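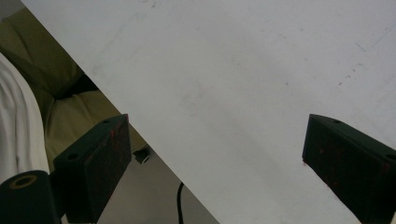 Fingers open over the big white sheet.

Home Reviews Builds Workshop diary Contact

Husaner hand gripper kit, two months in

I've wanted a hand-held gripper for ages, mostly so I can work out how a two-fingered hand ought to approach things before I bolt anything to the end of my arm project (which has been stuck at the elbow since September, please don't ask). The Husaner kit from Terkura was £54 when I bought it, and I put it together over two evenings at the Nildale workshop, with Bontu Tamiru on the other side of the bench holding the torch and reading the steps out loud.

The instructions first, and I'll be a bit grumpy. They're fine up to the trigger linkage and then they go very quiet. There's one drawing for the return spring and it's drawn from behind, so I fitted mine the wrong way round and spent half an hour wondering why the fingers would close but never open again. Bontu spotted it straight off! Flip the spring, long leg towards the handle, and it all makes sense. You'll also want your own small hex keys, as the one in the bag rounded off on me before I'd finished the first finger.

Once it's together it feels lovely in the hand. The trigger pull is light and even and there's hardly any slop at the pivots. I do wish the handle were a touch longer. I've got big hands and my little finger ends up with nowhere to go, which gets tiresome after a while.

The fingers come with a sensible slope at the ends and both sides move together, so whatever you're after gets nudged to the middle — very forgiving if your aim is as rough as mine. On flat stuff it's hopeless, mind you. A sheet of card lying on the floor is beyond it unless you can get one tip underneath, and I had to fold myself a little lip to get anywhere. I may print some thinner tips. Pathak sell a soft pair which are meant to fit, but I haven't tried them and the postage put me off.

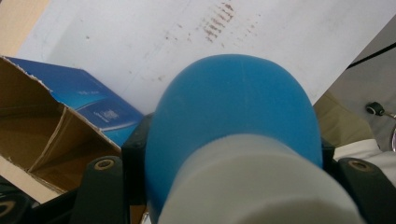
Bulky, rounded things are where the Husaner earns its keep, and that's most of what I want my arm to move about in the end. You do need to think about clearance, as the fingers are wide plates and they take up more room than you'd guess. Look at how they sit either side of that blue dome with the pale band round it, and then at how close the open cardboard box is on the left. In a tight spot like that I slow right down and bring the hand in from above, and I'm going to have to teach the arm to do the same. You can also see the round brass-coloured inserts near the tips. I like those very much. Mine haven't worked loose at all, and they make swapping pads a quick job.

Moans, then. The trigger squeaks (a dab of silicone grease sorts it for a week or so), the spare screws are two different lengths in the same bag with no label, and Terkura took nine days to answer my email about the spring. They were very nice about it when they did, and said the drawing is being redone.

Would I buy it again? Yes, I would. It's already changed my mind about the wrist on my arm, which I'd planned with far too little tilt, and I'd much sooner learn that with a trigger in my hand than with a motor grinding away. Four out of five from me, and I'll knock it up a bit if the new instructions are any good. The wrist drawings are next, once I've tidied them up enough for other people to read.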